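Workshop Tips: Sharing a Bench With a Robot Arm

I love having an arm in the workshop! Ours has been going at the Zervas makerspace for a good while now, and the part I get most excited about is how much nicer the work gets once you settle on a few house rules and stick to them. These are the ones taped up next to our bench – borrow whatever suits you.

Give every tool one home. A slot, a clip, a little channel, anything that holds the thing the same way each time. Printed holders are great for this, and if one wears out you print another (ours live in a folder called Nekik, version 5 at the moment).

Fix holders to something solid. A rail beats tape every single time! Tug each holder before the first run of the day.

Go slow near anything rigid. We cap the arm at 70 millimeters a second once the fingers get close to a holder, and only speed up again in open space.

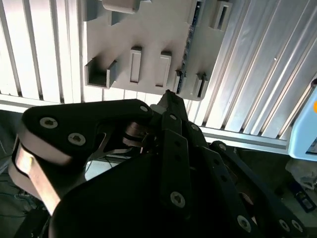
Slow is fine, but slow alone won't save a holder, wrote Sosham under the first version of this page. Set a force limit as well, and test it with a piece of foam before you try it on plastic. Good advice, and it went straight onto the sheet!

Check the screws on the gripper. Joints work loose with all that opening and closing, so go over them with a hex key once a month and put a dab of paint across each head. If the paint line has split, the screw has moved.

Look at the finger pads, too. Wipe them with a barely damp cloth and swap them when they get shiny or start to peel.

Tie back your cables. Leave enough slack for the wrist to turn all the way, then run it by hand with the power off and watch for snags.

Know where the stop button is, and keep your reach to it clear. Mugs, rulers and coats all end up there – move them!

Write down every bump, even the tiny ones. Our notebook is on page 66, and leafing back through it is the fastest way I know to find a holder that needs shifting over a bit.

Next up: labeling bins, the Skokville way.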